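How I Run a Wine Tasting at Home (Without Spending a Fortune)

6 min read

I have been putting on little tastings in my apartment in Gamosthorpe since the winter I finished my wine course, and people keep asking me for the instructions, so here they are. You don't need a cellar or a certificate. You need six bottles, a lot of bread and friends who will turn up on time (good luck with that last one).

Start with a theme, and make it narrower than you think it should be. My first tasting was "reds" and it was a mess, we went from something light and strawberryish straight into a huge oaky thing and then couldn't taste anything else all night. Now I pick one grape from different places, or one region from different years. Riesling is my favorite for beginners because it goes from bone dry to dessert sweet and everybody finds at least one glass they love. Pinot noir is lovely too but it'll cost you more!

Six wines is plenty. I once tried ten and by number eight my notes just said "nice??" all the way down the page.

Buying the bottles

Set a total before you walk into the shop. My last tasting came to 79 dollars for the six, split between everybody, and there was a really good dry Riesling from Fröhlich in there that I'd happily have paid more for. Tell the person in the shop your theme and your total and let them do the fun part. I go to Plinport, partly for the wine and partly because Ida Oltmanns behind the counter will tell me when I'm about to buy something dull. Ask for one oddball as well. It's usually the bottle people talk about afterward.

Getting the pours right

A standard bottle gives you ten small pours of 75 ml, which is a good tasting size. For eight people that leaves two pours over for whoever wants to go back. Line up a measuring jug the first time and practice with water, because everybody pours too much. I still do!

Temperature

This makes a bigger difference than the glasses do. Whites go in the fridge in the morning and come out twenty minutes before you start. Light reds get half an hour in the fridge, and big reds just need to be away from the radiator. If you're tasting in January like we did last time, an unheated hallway is perfect for the reds, only remember to go and get them. I left a very decent Syrah next to the boots until dessert.

Hiding the labels

Brown paper bags, a rubber band around each neck, and a number on the front in marker. Pull off the foil completely first, some of those capsules give the game away. Have somebody else shuffle the bags if you want to play along yourself, but keep the sweet ones separate or you'll ruin your order. Mine goes sparkling, dry white, richer white, light red, big red, sweet.

What to put on the table

Plain bread, plain crackers, water, and a jug or bowl for spitting and dumping. Keep the cheese back until everyone has tasted all six! Cheese makes nearly any wine taste friendlier and you want to meet them on their own first. I use 500 grams of bread for eight people before the food comes out, then 700 grams of cheese, usually three kinds, and one of them always a hard one. My downstairs neighbor Reinhold Wendt brings 300 grams of smoked almonds every single time and they never last past the second red.

Skip scented candles. And perfume, if you can say it nicely in the invitation.

The tasting itself

Look, swirl, sniff, sip, in that order, and write something down before anybody talks. That quiet minute feels silly at first but otherwise the loudest person says "blackcurrant" and suddenly we all have blackcurrant.
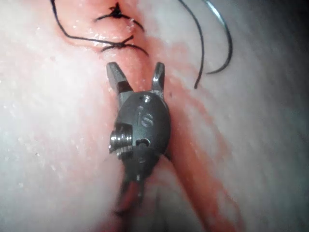 Open jaws below two tied sutures

I give everyone one sheet with six boxes and three questions: what does it smell like, would you drink a whole glass, what would you pay. The last question is where the arguments start. At the Flarnodon night the cheapest bottle won by a mile, and two people went home without talking to each other (they're fine now).

Once the bags come off, bring out the cheese and go back to your favorites. Taste each one again with food and see if you change your mind. I nearly always do with the big red.

Leftovers

Push the corks back in and put everything in the fridge, reds as well. Whites are good for three days or so, reds for two or three, and the sparkling wants a proper stopper. Anything past that goes into a stew. I freeze the last bits in an ice cube tray and drop a couple into gravy.

Posted 2/12/14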